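How Does a Vet Know How Much Medicine to Give?

An explainer for younger readers from the Moston Animal Health Pages 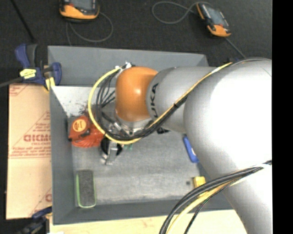
Big animals, small animals

Imagine a vet's morning in December, with frost on the windscreen and a flask of tea rolling about on the passenger seat. At the first stop there is a carthorse with a sore leg. Then there's a goat with a cough, and after that (once everybody has found their wellies again) a very small rabbit called Dridis, who has an upset tummy and doesn't want to come out of her box.

All three of them might need medicine, and you've probably guessed already that they can't all have the same amount. A spoonful that would hardly be noticed by the carthorse could be far too much for Dridis. The amount of medicine an animal has at one time is called a dose, and working out the right dose is one of the most important sums a vet ever does.

First, find out how heavy the patient is

Have you ever been weighed at the doctor's? Vets love weighing things too. When you take a pet to the surgery, being weighed is very often the first thing that happens, even before anyone has looked in its ears.

For small animals the scales can be a bit like the ones in your kitchen, with a box or a bowl on top so that the patient doesn't wander off. They need to be good scales, and they will tell you an answer like 1356 grams, right down to that last little six. That's how much Dridis weighed, by the way, and she sat in the bowl looking very cross about it.

Dogs usually walk on to a flat scale on the floor. Well, some dogs walk on to it. Some put three paws on and leave the fourth one on the carpet, and then you have to start all over again with a biscuit.

Farm animals can walk through a special gate or crate with scales underneath. And horses? There are scales big enough for a horse, but they're heavy things and not every stable has one, so people often use a weigh tape. It's a long tape measure that goes round the horse's tummy, just behind the front legs, and instead of centimetres you read off a weight in kilograms. A weigh tape gives you a good guess and not a perfect answer. If the tape is twisted, or the horse takes an enormous breath at the wrong moment, the number can come out wrong, and that's why it's a good idea to measure twice.

Then do the sum

Now we come to the maths, but don't run away, it's quite friendly maths.

Lots of animal medicines come with instructions that say how much to give for every kilogram the animal weighs. Let's pretend we have a bottle of something called Gonex (we've made up the name, so please don't go looking for it), and let's pretend that the label says to give one drop for each kilogram.

A dog that weighs 12 kilograms would need 12 drops.

A bigger dog that weighs 17 kilograms would need 17 drops.

A goat that weighs 40 kilograms would need - yes, you've got it - 40 drops, if Gonex was a medicine that goats were allowed to have. And that's a very big "if", as we're about to see.

Real sums are often fiddlier than this one. There may be decimal points in them, and some medicines are given once a day while others are given more often. Vets check their sums carefully, and sometimes they ask somebody else to check them as well, in just the same way that your teacher tells you to look over your work before you hand it in.

The same medicine doesn't suit everybody

You might think that a cat is only a sort of small dog with better balance. Inside, though, their bodies do things in different ways. Your liver is a part of you that helps to break medicines down when they've done their job, and animals have livers too, but a cat's liver can't break down some things that a dog's or a person's can. Paracetamol, the ordinary tablet that grown-ups take for a headache, is very dangerous for cats, even in a small amount.

Rabbits and horses have another difference, and it's one that surprises people. They can't be sick! If you eat something that disagrees with you, your body may send it back up again (horrible, but useful). Rabbits and horses aren't able to do that, so whatever they swallow has to go all the way through.

So the vet doesn't only ask "how heavy?" There are other questions to ask as well. What kind of animal is it? How old is it? Is it expecting babies? Is it having any other medicine already? Does it give milk that people are going to drink? Each answer can change what goes in the bottle.

Why not give a bit extra?

It does sound kind, doesn't it, giving a poorly animal a little more so that it gets better faster. But medicines don't work like second helpings of pudding. Too much can make an animal more ill than it was to begin with.

Too little can be a problem as well. If there isn't enough medicine to deal with all the germs or all the worms, the toughest ones may be left behind, and over time the medicine can stop working on them. Grown-ups call this resistance. It's also why you should carry on giving the medicine for as long as the vet has said, even if your dog is already charging round the garden with somebody's slipper.

What you can do to help

Giving medicine is a job for a grown-up, but there's plenty left over for you.

Keep a little chart on the fridge and tick it each time your pet has had its dose, so that it doesn't get given twice.

Watch how much your pet is eating and drinking, and tell someone if it changes.

Never give an animal your own medicine, or another animal's, even if it looks just the same.

Keep all medicines shut away where pets can't chew the box.

And if you're allowed to help at weighing time, write the number down with the date next to it. Dridis has a whole page of numbers in a blue notebook now, and a drawing of a carrot beside each one.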